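Ralton Teach Station, tabletop pushing package

Overview

The Ralton Teach Station is a complete bench for recording demonstrations of planar pushing tasks. An operator moves the arm by hand or from a remote handset, and the controller logs pose, tool force and video on a common clock. The package is sold to laboratories and integrators who already own an arm and need a repeatable workspace, a tool and recording software that work together from the first session.

Teaching modes

Hand guiding. The operator holds the grip above the tool flange and moves the arm directly. Gravity compensation is set from the tool mass entered at commissioning. Height is held by default, so the tip stays at a constant distance from the board while the operator steers in the plane. The height lock can be released with the side button on the grip.

Remote control. The operator works from the Jinell handset, wired or wireless. Stick motion maps to tip velocity in the board frame. Two speed ranges are provided — the slow range is recommended for final contact with a part, the fast range for clearance moves. Tool orientation is fixed in this mode unless the wrist option is installed.

Both modes write the same file format, and demonstrations from the two can be mixed in one training set. Oskari Salminen, who maintains the recorder software, advises tagging the mode at the start of each session all the same. Hand-guided runs carry a small force offset from the operator's grip, and the tag makes it possible to filter them later.

Recording

Logging starts when the tip leaves the home position and stops when it returns. A run shorter than 2 seconds is discarded. The recorder stores up to 300 demonstrations per task folder before it opens a new one. Each run can be given a text instruction, either typed beforehand or entered afterward in the review tool. Typical instructions are short: push the red cylinder to the blue cube, move the green star away from the green cylinder, separate the yellow hearts.

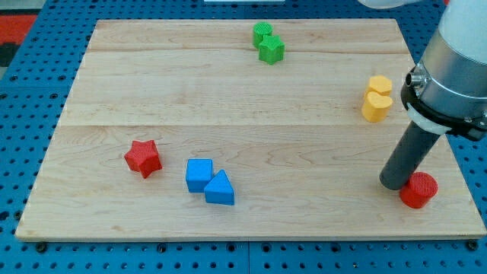 The pusher is a plain rod with a rounded tip and no moving parts. Contact is made from the side, low on the part. Pushing near the top edge can tip taller pieces and should be avoided in demonstrations, as the learned policy will reproduce it. Replacement rods ship in packs of 7 under part number 58.

Setup notes

Fasten the board before calibration and do not move it afterward. Calibration uses the board corners and must be repeated if the board is lifted for cleaning. Wipe the surface with a dry cloth only. Oil or polish changes the friction and makes older demonstrations a poor match for new ones.

Lighting should stay constant across a task folder. Strong reflections from the arm housing have caused trouble at some sites, and matte tape is available on request.

Not included

Arm, arm controller, host computer, safety scanner.

Ordering and support

Orders and quotations: Santino Palma, Fahy sales desk. Commissioning visits are booked through Jarlath Ó Briain and are scheduled Monday through Friday. The wrist option has a separate lead time and should be listed on the original order.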